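4.2 Why I stopped trusting the pit wall timings

I should say first that I came to this as a fan and only later as somebody with a spreadsheet. The Drirkora series was an obvious place to look at how teams decide when to send a car out in qualifying, partly because it's a small single-seater championship and people in it will talk to you, and partly because it races at Plivham, where the lap is so short and narrow that a bad call in the first session can wreck a whole weekend. Vergara and I had already been through the race data (section 3), and I'd assumed qualifying would be the easy bit. Reader, it took me two seasons.

The full set came to 1,733 timed laps. Of those, 903 were what I'm calling live laps, meaning the driver was on fresh enough tyres, with a clear enough road, that the team would have been happy to bank the time. The rest were out-laps, in-laps, laps ruined by traffic and a good many that I simply couldn't sort. Marion Cairns went through the unsorted ones with me over a couple of very long evenings and we agreed on most of them. Where we didn't, I left the lap out, which probably makes my numbers look a bit tidier than the sport really is!

What I wanted to know was simple enough. When a team thinks its driver is safe and keeps the car in the garage, how often is it wrong? I found 66 cases where a car sat out the closing minutes of the first session with a time in hand. The trouble is the cut-off line keeps moving. The track picks up rubber, everyone left out there goes quicker, and a lap that looked comfy at the halfway point starts looking thin. Every team I spoke to knows this perfectly well (it's hardly a secret), and yet the margin they asked for before parking the car hardly changed from one circuit to the next.

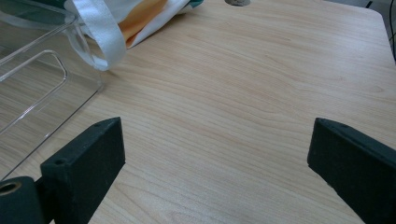
Figure 2. Tabletop surface with wavy wood grain and two dark gripper fingers.

MIRNISTHORPE, September

I've kept the dateline from my notebook here, as the rest of this section was written up at the circuit and reads more like a diary than the earlier parts do. I spent the weekend with the Akande team, who let me listen in on the radio as long as I kept quiet and stayed out of the way of the tyre trolleys. Struan Dalgleish was running their strategy and Leilani Boateng was driving the lead car.

Struan's method was to take the tenth-best time so far, knock off what he expected the track to gain, and call that the line. Sensible stuff. But the figure he used for track gain came from the previous year's meeting, when the surface had been older and the support races had run in a different order. I asked him whether he ever updated it during the session and he said he'd like to, but by the time he had enough laps to go on, there was no time left to fuel the car and get it round to the start of a lap. I've come to think that's the whole problem in one sentence, and I hadn't seen it at all from the timing sheets.

Leilani saw it differently. She told me she could feel the grip coming up from one lap to the next and would rather be asked. On the radio, though, the only question she got was about the balance of the car. Nobody on the wall was being careless. The script they used had a line for balance and a line for tyres and there wasn't one for the track, so the information stayed in the cockpit.

I tried out a very crude fix on the old data, in which the expected gain is reset after each car's second run using only the sectors already driven. Rasmus Ots checked the sums for me and found a mistake in how I'd handled yellow flags, which I've now put right. The corrected version does better at the short circuits and makes almost no difference at the long ones, where there's more room to find a clear lap anyway. It also sends cars out when they don't need to go, and that costs a set of tyres, so I wouldn't expect any team to pick it up as it stands. The tyre cost is taken up in section 4.3, along with the wet sessions, which I've kept apart from everything above.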